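Track and Field Help > Timing and Officiating

Hand times and FAT times mixed on one seeding sheet

Posted by Peline
Tags: seeding, hand timing, FAT, 200 m, wind gauge

I put together the seeding for a club meet in March. Entries come from several clubs. Most have fully automatic times from last season, but the Pordale entries are all hand times, because their track has no photo finish system. The meet software accepts both, but I can't tell from the printed list which marks it has adjusted. Two examples from the 200 m:

Ranasinghe, 23.8 hand
Tillik, 23.97 automatic

If I sort on the raw numbers, Ranasinghe is seeded first. If I add the usual correction, the order flips. My questions are which correction to use in the 200, whether it changes for the 400 and the 800, and whether I should print the corrected mark or the original. I also have one hand time entered as 23.84, which I assume is off a stopwatch display and was never rounded.

The meet has over 500 entries, so I would like a rule I can apply to the whole file in one pass.
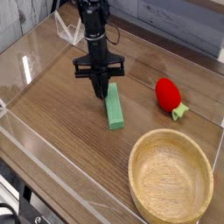 2 replies, sorted by votes

Fathima Sultana
13 votes

Do it in this order.

First, fix the rounding. A hand time from a digital watch is read to the hundredth and then rounded up to the next tenth unless the hundredths digit is zero. So 23.84 becomes 23.9. It does not become 23.8. A reading of 23.80 stays 23.8. Any hand time in your file with two decimals needs this treatment before anything else is done to it.

Second, apply the correction for seeding only. The common values are 0.24 seconds for races up to and including 200 m, and 0.14 seconds for the 400. Your two athletes then look like this:

Ranasinghe, 23.8 + 0.24 = 24.04
Tillik, 23.97

Tillik is seeded ahead. The split in values has to do with where the timekeepers stand relative to the start. In a 100 or 200 the gun is a long way from the finish line, and in a 400 it is close. Check your own association's rulebook, as some use 0.24 for everything, and your meet director may prefer the simpler version. For the 800 and up I leave the times alone unless the rulebook says otherwise. The difference is small compared with how much those times vary from race to race.

Third, keep the original mark in the database and store the correction in a separate field. The corrected number is a seeding aid. It is not a performance, and it should never show up as a personal best or go into a results file. On the printed heat sheet I show the original mark with an "h" after it. Coaches will ask why a 23.8h is seeded behind a 23.97, so put one line at the foot of the sheet stating the values used.

Most meet programs have a setting for this under seeding preferences. Turn it on for a copy of the file, print one event, and check three or four athletes by hand. Make sure it is reading the "h" flag. If the entries were imported from a spreadsheet, the flag is often lost and every time is treated as automatic.

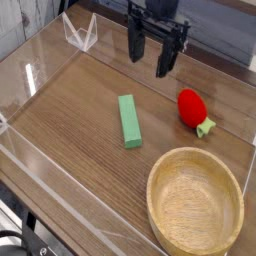
Wind readings are a separate matter, but you tagged the gauge, so: a tailwind over 2.0 meters per second does not disqualify a mark for seeding unless your meet rules say it does. In the 200 the reading is taken for ten seconds from when the leader enters the straight, and the gauge goes beside the straight, 50 m from the finish line, no more than 2 m from the track and with its measuring height at 1.22 m. Keep the area next to it clear. A wall like the clear acrylic one in the second photo, put up close to the gauge to keep people away from it, would spoil the reading even though you can see straight through it. Rope off the spot with a couple of cones and leave the air alone. Record each reading to the tenth, rounding toward the positive, so +2.03 is written as +2.1.

Peline
Thanks. The flag was the problem. Bib 2145 and the rest of that import had all come through as automatic. I have re-entered them with the "h" and the 200 now sorts the way you describe.

lane5_mike
5 votes

We just add a quarter second to anything from a stopwatch and move on. Nobody has complained. For a club meet it only matters who gets the middle lanes, and half the entry times are guesses anyway. If two people come out close, put them in the same heat and let them sort it out.

One thing on printing. Don't print both numbers side by side. We tried that one year and parents read the slower one as a penalty. I spent most of that Monday answering email over it.

Fathima Sultana
A flat 0.25 will put some 400 runners too low on the sheet. It is fine if there is only one section, and worth doing properly if the fast section is limited to eight.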